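Bolon kitchen cell

The Bolon kitchen cell is a simulated robot workcell, built and looked after at Greststead, in which a single arm practices household tasks along a kitchen counter. It exists entirely in software. Even so, it gets set up, serviced and repaired very much like a cell made of steel and cable, and the upkeep side of it is what the cell is best known for among people who run simulated robots. It shares its name with the Bolon task set, a collection of kitchen chores that the cell was first made to run.

Background

The cell grew out of an earlier tabletop setup called Were, which had an arm, a flat surface and a handful of blocks. Were was quick and almost impossible to break, but it told its users very little about how an arm would cope in a room full of cabinets, shelves and awkward corners. Work on a full kitchen began in October, and the first version was running tasks before the winter was over. Caroline Obura wrote the original setup notes, and large parts of them are still in use, right down to her habit of marking any risky step with the word "slowly."

A second copy of the cell is kept at Wotley. The two copies are meant to match exactly, and a surprising amount of the cell's maintenance comes down to finding out why they don't!

Layout

The kitchen is an ordinary one, and that is a big part of its charm. White lower cabinets with bar handles run in an L shape beneath a light wood countertop. A black glass cooktop is set into the counter, and small everyday things stand nearby: a toaster, a paper towel holder, a knife block, a kitchen scale. Utensils hang from a rail over the cooktop, and a floating shelf carries jars.

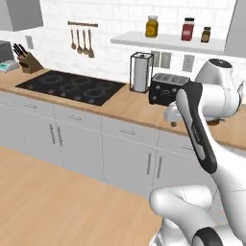 Too many people treat the kitchen as scenery and only ever service the arm, Tendai wrote in the margin of the setup notes, and then they lose a whole day to a drawer that was never going to open. The comment has been kept in every later edition of the notes, and the checks described below follow its advice by giving the furniture as much attention as the robot.

Setting up the arm

Setup starts with the base. The arm's base has to be fixed to the world at a known point, and every other measurement in the cell is taken from there. If the base is off by even a little, the arm will look perfectly fine while it moves through open air and then miss every handle by the same amount. This is a wonderfully easy fault to recognize once a person has seen it, and a maddening one before that.

Next come the joints. Each joint is given its limits, its damping and its top speed, and is then driven alone from one end of its travel to the other while the rest are held still. The operator watches for jitter, for a joint that drifts after it should have stopped, and for links that pass through each other. A link passing through its neighbor nearly always means that the collision shapes were left out or attached to the wrong part.

Collision shapes deserve a few words of their own. The smooth shell that a viewer sees is only a skin. Underneath it sits a second, simpler set of shapes that the physics engine uses to work out contact. The two can disagree. When they do, the arm may seem to bump into empty air or sink softly into a countertop. Showing both sets at once, with the skin turned half transparent, is the usual way to find the trouble, and it is also one of the most satisfying views the cell offers — the whole inner working of the thing laid out at a glance.

Setting up the kitchen

Drawers and doors are joints too. A drawer slides along one line and a door swings on one hinge, and each has its own friction setting. With too little friction, a drawer glides open when the arm brushes past. With too much, it holds fast and the gripping task fails for reasons that have nothing to do with the grip.

Loose objects are placed last. They are set a hair above the surface and allowed to settle before a task begins. An object that starts out even slightly inside the counter will be pushed out by the physics engine, sometimes with great force. Early users of the cell tell fond stories about jars leaving the kitchen at high speed.

Routine checks

The cell is checked every Wednesday, and again after any change to the physics engine. The routine has 4 parts, done in the same order each time:

Base check. The arm is sent to its home pose and the position of its tip is compared with the stored value.

Joint sweep. Every joint is run through its range, first alone and then together with its neighbors.

Furniture check. Each drawer and door is opened and closed by a scripted push, with no arm involved.

Settling check. All loose objects are dropped into place and left alone. Anything still moving after 2 seconds is flagged.

The results are saved next to the version number of the cell, so that a fault can be traced back to the change that brought it in. Comparing the saved results from Greststead and Wotley is the quickest way to spot a mismatch between the copies.

Common faults and repairs

Shaking is the fault seen most often. It usually shows up at the far end of the arm, where small errors from every joint add together. The standard repair is to shorten the time step of the simulation, then lower the joint gains one at a time, starting from the base. Obura's notes say to do this slowly, and she's right — changing several gains at once hides the one that mattered.

Sticking contacts come next. The arm closes on a handle, lets go, and the handle comes along anyway. The cause is normally a friction value set too high on the contact surfaces, and it can be put right in minutes.

The most famous repair in the cell's history is known as fault 681, after its number in the log. One cabinet door at Wotley would open in every furniture check and refuse to open for the arm. The hinge was fine, the friction was fine, and the base was exactly where it should have been. The door's collision shape had been scaled twice during a file conversion, which left an unseen slab standing in front of the handle. The repair took one line. Checking scale values after every conversion has been part of the setup notes ever since, under a heading that reads simply "681."

See also

Were tabletop cell
Bolon task set
Collision shape
Joint damping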